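10/4/19

It rained all week in Gustcombe so I've been indoors sorting out the wardrobe, and several of you have asked how I look after dark clothes. I've been promising this page for ages (sorry, Bernadette!) so let's get on with it. Most of what follows is about keeping black things black and getting the fluff off, with a few odds and ends about bedding thrown in because I was doing the beds at the same time.

## Before they go in the machine

Turn everything inside out. I know, everyone says it, but I only started doing it properly a few years ago and my black trousers have stopped going that horrible rusty grey along the seams. Do up the zips, undo the buttons, and go through the pockets. Then go through them again. One paper hankie in one cardigan and you'll be picking bits off the entire load until June.

I wash darks at 20 degrees with a liquid detergent. Powder is lovely for towels but at a low temperature it doesn't always dissolve, and you end up with chalky streaks across the front of your good jumper. If you do get streaks, don't scrub them - just run a rinse cycle with nothing in the drawer and they nearly always go.

Towels never, ever go in with blacks. Nor do flannels, fleecy socks or anything with a fluffy lining. My friend Eglė Petrauskas washed a new bath mat with her work skirts once and I had to spend an evening round there with four rolls of sticky tape!

And don't pack the drum tight. You want to be able to get your hand in flat on top of the clothes. If they can't move about, the fluff just settles on them and stays there.

## Drying

Shake each thing hard before you hang it up. I do it at the back door, two or three good cracks like a tea towel, and you'd be amazed what flies off. Dry dark clothes in the shade if you're lucky enough to have a line, or inside out if the sun's on it.

On the airer, put them on hangers hooked over the top rail. You get no fold mark across the middle and half the time I don't bother ironing afterwards. If I do need the iron I use it on the inside, or through a thin cotton cloth, because a hot iron straight on black fabric leaves shiny patches and I've never found a way of getting those out again. If anybody has, please write in.

## Getting the fluff off

My method is very simple. Lay the thing out flat on the bed in daylight, smooth it with your palms, and work from the top down in one direction. Don't go back and forth, you only move the fluff somewhere else. The bed is better than the ironing board for this - you can see a whole coat front at once and nothing slides off the end.

What you use depends on the fabric. A damp rubber glove is brilliant on wool and thick cotton. You put it on, wet it, shake off the drips and stroke downwards, and the fluff rolls itself into little sausages you can pick off. For smooth fabrics I like a sticky roller, and for velvet I use a soft clothes brush and go very gently with the pile.

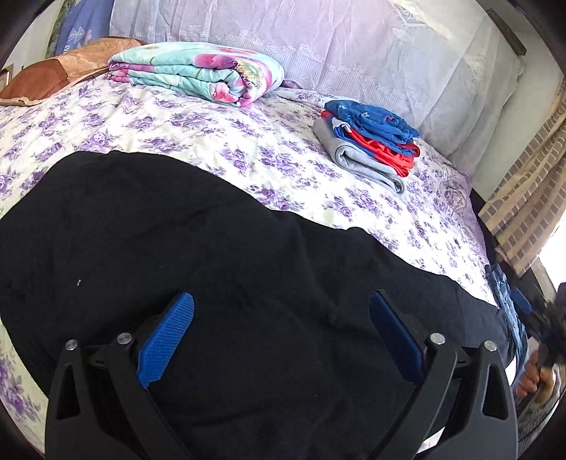 Can you use sticky tape on a knitted jumper?

Use it sparingly, and only by dabbing. If you drag it across the surface it pulls up the fibres, and those little raised fibres are what turn into bobbles later on. Wrap the tape round your fingers with the sticky side out, pat, lift, and change it as soon as it stops picking things up.

Bobbles themselves need a different approach. A cheap battery shaver does the job if you keep the knit flat and never press down. Lorcan Tierney swears by a disposable razor, and his jumpers do look very smart, but I put a hole in an elbow doing that and I've gone off the idea.

## If black has already gone grey

Sometimes it isn't faded at all, it's just detergent that hasn't rinsed out. Soak the thing in cool water for an hour and see whether the water goes cloudy. If it does, keep changing it until it's clear, then wash as normal with half your usual amount of liquid.

If it really is faded, a machine dye will bring cotton back beautifully. It won't do much for polyester though, and the stitching is often polyester, so you may end up with a rich black skirt and slightly grey thread. I quite like it!

## While you're at the beds

A few bits I scribbled down as I went:

- Wash flowery bedspreads on their own the first couple of times, in case the colour runs.
- Fold quilts along a different line every time you put them away, or the stuffing thins out at the creases.
- Run a damp rubber glove over the bedspread too, especially if the cat's been on it.
- Air a quilt over the banister for a morning before it goes in the cupboard, and don't store it in plastic.

Ilari Ahonen wrote to ask about lavender bags and moths. I do use them and they smell gorgeous, but I wouldn't rely on them by themselves. Hoover the bottom of the wardrobe and right into the corners, and brush the collars and under the lapels of anything wool before you put it away for the summer.

Next time I'll be doing shoes, including what to do about salt marks on suede. Eero, I haven't forgotten your question about the kettle.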